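Can a Two-Arm Robot Clean a Table Yet?
Project report, second year, group 7
Author: Rimantas Vītola

1. Why we chose this topic

In my town Tundonau there is a small bakery, Heinonen, where my aunt works in the mornings. At the end of each shift she must clean the tables and the trays, and it takes her almost an hour. I asked myself if a machine could do this work today. Many videos on the internet say yes. Our teacher said we should look at this question more carefully, so our group took two simple chores: picking up small paper scraps with a lint roller, and wiping a dirty metal tray with a cloth.

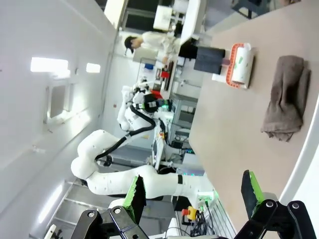 We limited the work to one table. A real kitchen has also chairs, floors and people who walk by, and we did not have time for all of this. The robot learned from demonstrations, in which a person guides the arms and the computer saves the movements. We had 244 demonstrations for both chores together. The training ran for 3000 steps on the school computer, and we did not change the settings after the first week.

2. What is difficult

For a person, a lint roller is very easy. You press a little and you roll. The robot must first take the handle in a good position, and then it must press with the correct force. If it presses too little, the paper stays on the table. If it presses too much, the roller stops turning and pushes the scrap away. 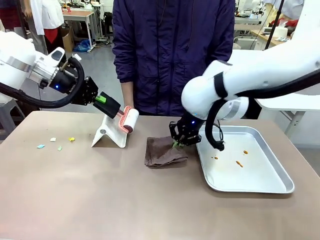

The cloth was a different problem. A cloth never has the same shape two times, so the place where the robot should hold it is always new. In our notes the most common mistake was that the fingers closed on only one thin layer, and the cloth opened and fell during the wiping. We wrote down these mistakes by hand in a table we named Dakelico, after the café where we planned the project.

3. Results

We made 195 trials in July. The roller chore went well in more than half of them, but the tray chore in less than one third. The robot was also slow. One tray needed some 7 minutes, and my aunt says she needs less than one. When we moved the tray to a new angle, the robot often wiped beside the dirty spot.
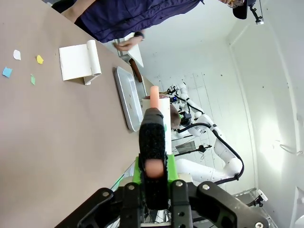
4. Conclusions and next work

I think that the machine is not ready for the bakery. It can do parts of a chore when everything is in the expected place, and a person must still stand near it. For the next semester we would like to try softer finger pads and a thicker cloth. We also want to repeat the tray trials with more angles in the training data, and to compare the time with two people who do the same work by hand.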